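POLS 102: Local Elections and Campaigns
Instructor: Kelly Quintana
September 17, 2018

Notes for Unit 2: Who Gets on the Ballot?

Last week we finished with turnout, and several of you stayed behind to argue about it, which I loved! This unit backs up a step. Before anyone can vote for a candidate, somebody has to decide that the candidate belongs on the ballot, and the rules for that are some of the most fascinating in local politics.

Our running case is the town of Rarkberg. To run for town council there, you need 35 valid signatures from registered voters in your ward. To run for mayor you need 200, from anywhere in town. Those sound like small numbers until you stand outside a grocery store in the rain with a clipboard. (Try it sometime. You will learn more in an hour than I can teach you in a week.)

Key terms
Petition: the form voters sign to support a candidate's place on the ballot.
Valid signature: one that matches a registered voter at a current address.
Challenge: a formal claim that some signatures should be thrown out.
Write-in: a candidate whose name is not printed but can be added by the voter.

Look closely at challenges, because the fun is all in there. Rogério Nogueira ran for council in Rarkberg's Lulesus ward and turned in far more names than he needed. A rival challenged page after page. Many signers had moved across the ward line to Paiva and never updated their registration, so their names came off. He still made it, and his reply to the challenge is in your reading packet. It is a wonderful piece of plain, stubborn writing!

Think about this as you read: do signature rules keep the ballot readable, or do they protect the people already in office? You can make a strong case either way, and I want to hear both.

For next class: read Nogueira's reply and the Brurno article on filing fees. Bring one question. Petition drafts for the group project are due in October.
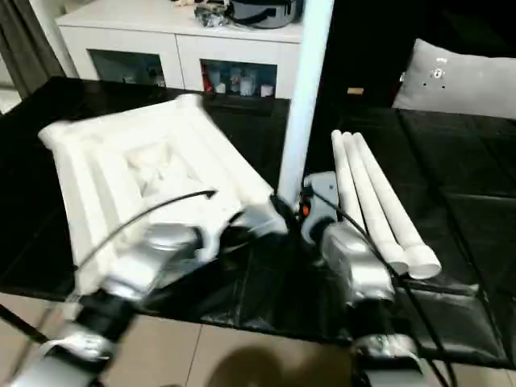
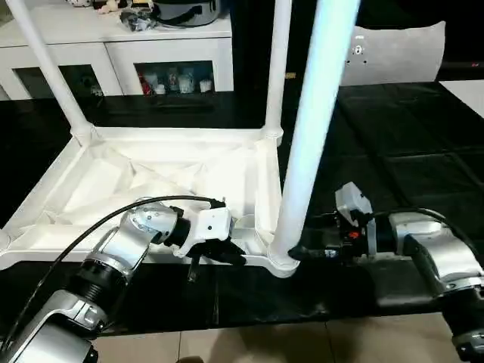
White molded pieces on a black tabletop.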